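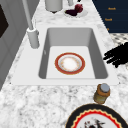

Zuletzt geändert: Dienstag, 10. September 2019

Eigentlich wollte ich ja nur wegen des Kuchens hin. Bristmont hatte zum Tag der offenen Tür geladen, Fiorella Monti hatte mir die Einladung weitergeleitet (mit drei Ausrufezeichen, wie immer), und ich dachte mir: Gut, schaust du dir halt eine Stunde lang Küchenroboter an und isst danach was Süßes. Geworden sind es dann fast vier Stunden, und seitdem streite ich mit allen möglichen Leuten darüber, was ich da gesehen habe. Deshalb jetzt dieser Text, dann kann ich beim nächsten Mal einfach den Link schicken.

Also: Gezeigt wurde Nondine, das ist die Steuerung, an der sie dort arbeiten, und zwar ausschließlich in der Simulation. Große Leinwand, gerechnete Küche, Marmorplatte, Spülbecken, ein Teller mit rotem Rand drin, und vom Roboter sieht man meistens nur den Greifer, der irgendwo ins Bild ragt. Neben mir murrte ein Herr ziemlich laut, er sei 72 Kilometer gefahren, um einen Roboter zu sehen und kein Computerspiel. Ich verstehe den Mann! Mir ging es in den ersten zehn Minuten genauso. Man kommt mit dieser Erwartung, dass etwas surrt und blinkt und vielleicht was runterfällt, und dann sitzt man auf einem Klappstuhl vor einer Leinwand wie beim Diaabend.

Trotzdem finde ich inzwischen, dass das die ehrlichste Vorführung war, die ich in den letzten Jahren besucht habe, und ich habe einige besucht. Im Februar war ich zum Beispiel bei Puvwood in der Halle, da stand ein echter Arm auf einem echten Podest und hat eine echte Tasse von links nach rechts gestellt. Großer Applaus. Nur war die Tasse immer dieselbe, der Tisch war festgeschraubt, und als ein Kind fragte, ob der Arm auch die Thermoskanne von seiner Oma nehmen kann, wurde es sehr still. Das war für mich viel mehr Computerspiel als alles, was ich bei Bristmont gesehen habe.

Amedeo Russo hat durch den Nachmittag geführt und ein Detail erzählt, das mir hängen geblieben ist: In einer normalen Woche lassen sie 3.000 Durchläufe rechnen, und von denen sind bei der neuesten Version 510 schiefgegangen. Das hat er einfach so gesagt, vor Publikum, mit Mikrofon! Wann hört man denn sonst auf so einer Veranstaltung eine Fehlerzahl? Die Fehlschläge kamen dann auch dran, Teller verfehlt, Glas umgestoßen, einmal ist der Arm einfach stehen geblieben und hat gar nichts gemacht. 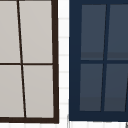
Und genau da fängt mein Streit mit Settimio Zuccaro an. Settimio hat dreißig Jahre lang Industrieanlagen gewartet und hält von Simulationen ungefähr so viel wie von alkoholfreiem Wein. Sein Argument geht so: Am Rechner gibt es kein Spülmittel, keine Kalkränder, kein Licht von der Seite um halb fünf, und wer da übt, der übt für eine Küche, in der noch nie jemand gekocht hat. Da ist was dran. Ich habe bei mir zu Hause mal bewusst hingeguckt, und allein der Zustand meiner Spüle nach einem Sonntagsessen wäre für jede Steuerung eine Zumutung (für mich ja auch).

Aber er macht es sich zu leicht, finde ich. Kein Mensch bei Bristmont hat behauptet, die gerechnete Küche sei die Küche. Annunziata Messina, die dort die Szenen baut, hat auf genau diese Frage geantwortet, dass sie Farben, Teller, Schränke und Blickwinkel ständig durchwechseln, gerade damit sich das System nicht an einer einzigen hübschen Einrichtung festbeißt. Das hat mich überzeugt, jedenfalls mehr als eine festgeschraubte Tasse. Und kaputtes Geschirr kostet am Rechner eben nichts. Wer einen Arm in einer echten Küche 510-mal danebengreifen lässt, braucht einen sehr geduldigen Vermieter.

Was mich dagegen wirklich geärgert hat, war der Teil danach, als Gianni Zanetti die Preisvorstellungen für das Modul Mazza an die Wand warf. 2.000 Euro allein für den Greifer, und der Arm kommt noch obendrauf. Für wen soll das sein? Meine Nachbarin könnte nach ihrer Schulter-OP so etwas brauchen, die hat aber keine 2.000 Euro für eine Hand ohne Arm. Da hätte ich mir dieselbe Offenheit gewünscht wie bei den Fehlerzahlen, und stattdessen kam etwas von Skalierung und Partnern, und ich habe angefangen, nach dem Kuchen zu schielen.
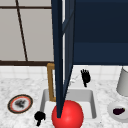 Lohnt sich so ein Besuch überhaupt, wenn man nur Simulationen zu sehen bekommt?

Für mich hat er sich gelohnt, vor allem wegen der Fragerunde. Wer unbedingt Hardware in Bewegung sehen will, sollte vorher anrufen und nachfragen, was gezeigt wird.

Settimio will beim nächsten Termin mitkommen und hat schon angekündigt, dass er eine Liste mitbringt. Der Kuchen war übrigens Aprikose, etwas trocken.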